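Turngate — Home Kits Service plans FAQ Contact

Search the help pages Go

Turngate two-arm wiping kit: your questions, our answers
Updated March 2022
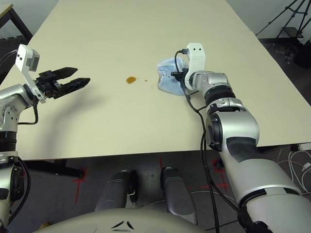
Will it cope with tea, or only with water? A reader at Pudier put that to us the week the kit went on sale, adding that every demo they had ever sat through used a nice clean glass of tap water. Fair point! Tea, coffee and squash are all fine. Thick sauces are harder, and we'd plan on two passes for those, sometimes three.

What do I get in the box?
The gripper fingers, the wrist brackets, the cables, the software licence and a bundle of 200 cloths. You don't get the robot. The kit fits on to a two-armed machine you already own, and the fitting sheet lists the ones we support.

Why two arms for one spill?
We get this one a lot, and we love answering it. One arm can wipe a table perfectly well if the table is bare, but real tables have cups and plates on them. With two, one arm can shift a cup while the other does the wiping — and if the cloth needs turning over, there's a second hand to help.

Which cloths can I use?
Anything soft and thin that holds a fold. Our own are made by Butidon and they're lovely, but supermarket ones work too. Very thick towels are a struggle, as the fingers can't get a decent hold on the edge. Run the "new cloth" routine whenever you change type. It takes a few minutes and you can have a biscuit while it goes.

Does it see small drops as well as the main puddle?
Mostly, yes, and this is the bit of the July update we're most excited about. The older software went for the biggest patch and called it a day. The new one goes back over the whole top looking for strays. Pale drops on a pale table can still slip past it, and so can anything hidden behind a mug. Better lighting helps more than any setting we could give you.

How long does fitting take?
Allow a morning for the first go. There are 54 steps in the fitting sheet, many of them tiny (clip this cable, check that screw). Please do leave a good loop of slack at each wrist. Cables pulled tight are the reason behind most of our support calls.

Does the table have to stay in one place?
It should, while the robot is working. Mark the floor with tape if you tend to move furniture between sessions, then line things up again before you start. If the table has moved, redo the height check.

Can I teach it my own way of wiping?
You can! Guide the arms through the job and save it as a routine. The memory holds 144 routines, though the team at Murakami have filled almost 2 sets of that and keep the spares on a laptop.

Is it safe to have people nearby?
Keep everyone out of reach while the arms are moving, and keep the stop button where you can get to it. The kit doesn't change your robot's own safety rules, so follow those first.

What if it drops the cloth?
It stops and asks for help. You can turn on "try again" in the settings, and it will have one more go at picking up before it stops.

Can I try it before buying?
Yes, at our Saturday open sessions. Bring your own cloths and your own spills. We've had gravy.

Get kit news by email Your email address Sign up

We use cookies to remember your settings. Accept Manage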